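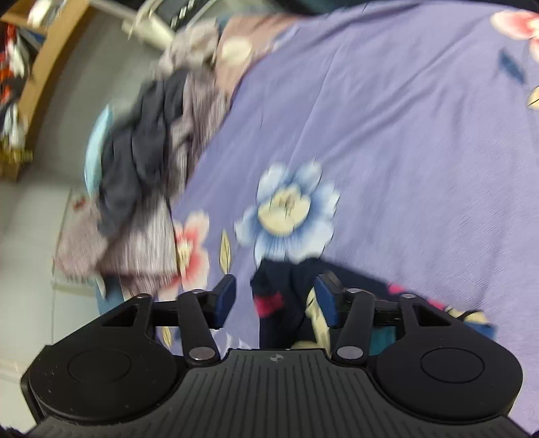

Fig. 1. Small dark navy item with a red patch, held over a floral bedsheet; unsorted garments to the left.

Filed under: Course Materials > Household Textiles > Unit 4

Unit 4. Sorting and Folding on a Bed Surface

4.1 Scope

This unit covers the handling of clean, dry laundry between the dryer or line and the drawer. Washing, stain treatment and ironing are covered in Units 2 and 3. Bed linen as a load in its own right is covered in Unit 5; in this unit the sheet is considered only as a work surface.

4.2 The bed as a work surface

A made bed is the most common folding surface in small homes. It is large and reachable from at least one side. It has two drawbacks. The mattress gives under hand pressure, so creases cannot be pressed flat as they can on a table. The sheet also moves with the garment when the garment is dragged.

Procedure for preparing the surface:

Pull the bottom sheet tight at the corners. Remove pillows and any top cover. Keep the pile on one side and leave the remaining area clear for laying out single items. Lift garments into the clear area. Do not slide them.

In Fig. 1 the sheet is lavender with a large flower print and has gentle wrinkles. Wrinkles of this kind do not matter for small items. For shirts and trousers the sheet should be smoothed first, or the fold line will follow the wrinkle.

4.3 Contrast between item and surface

Small items are lost more often on a surface of similar color or on a busy print. Dark navy against lavender is easy to see. Pale blue or cream items would be harder to find on the same sheet, where the large flower has pale blue petals and a creamy yellow center. Where only a printed sheet is available, a plain towel laid over part of it gives a usable sorting area.

Dark items present a second problem, which is telling them apart from each other. Navy and black are often confused under warm indoor light. Sort these near a window, or compare two items side by side before pairing.

4.4 Order of work

The order used in this course is small items first, then flat items, then shaped items.

Small items (socks, underwear, washcloths) are taken out of the pile before any folding begins. They tend to cling to larger garments or end up inside sleeves and legs. Pick up one item at a time at a single point, raise it clear of the pile, and let it hang. A hanging item shows its shape and any colored area that can be used for matching. The item in Fig. 1 is crumpled and may be a sock; the shape alone does not settle it. The red patch would be the first feature to check against a possible mate.

Flat items (towels, pillowcases) are folded next and stacked at the foot of the bed.

Shaped items (shirts, trousers, sweaters) are folded last, when the clear area is largest.

4.5 Pairing

Lay single socks in a row with the toes pointing the same way. Match in this sequence: length, main color, patch or stripe, cuff. Matching by color first produces more false pairs in a mixed household load. Unmatched socks go into a holding bag and are checked again with the next load. They are not returned to the drawer.

Join pairs by folding them together once at the middle. Rolling one cuff over the other stretches the elastic and is not accepted in the practical.

4.6 Course figures

The Jellbridge laundry exercise, run in March, used mixed loads from the Salier and Hong residence blocks. The tally sheets list 2,006 small items, of which 1,833 were paired or identified at first sort. The remainder went to holding bags. Of those, 54 were matched with the following load. Causes were not recorded for every item, so the tally should not be used to rank the two blocks.

4.7 Common faults

Folding from the top of the pile without first removing small items.

Shaking garments over the bed. Loose socks fall between the mattress and the wall. Shake over the basket.

Stacking finished work on the same side as the unsorted pile.

Leaving folded knits under heavier items overnight, which sets a crease across the chest.

4.8 Practical

Each student receives one Cuvon practice bag containing 22 mixed items. Prepare the surface, sort, pair and fold in the order given in 4.4. Leave all work in place for inspection, including unmatched items. Marks are given for surface preparation, order of work, correct pairs and evenness of fold edges. Speed is not marked.

Bring a plain light-colored towel. Read 5.1 to 5.3 before the next session.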